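Vemitz water

Vemitz water is a bottled mineral water sold as a remedy for tiredness, poor sleep and what its makers call "weakened life energy". It takes its name from the spring at Vemitz and is sold mainly through the Plonano chain of health shops.

Claims

The label advises a course of 15 days, repeated every November. Sellers say the water "remembers" the rock it passes through and hands this order on to the body. No means of measuring such a memory has been proposed. The mineral content, given as 690 milligrams per litre, is ordinary for a spring water.

Evidence

The only trial, run at the Magagula clinic, followed 72 guests for three weeks. All of them drank the water, so there was no comparison group, and all were also resting, walking and eating regular meals — things likely to help a tired person anyway. The results were published by the seller. 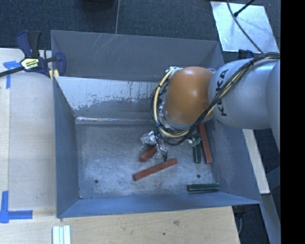 A KUKA robot arm over a metal bin holding coloured blocks.

Reception

Reviewers at Vestgate called the energy claims meaningless. The wording on the label was softened on 21st March, but the price stayed the same.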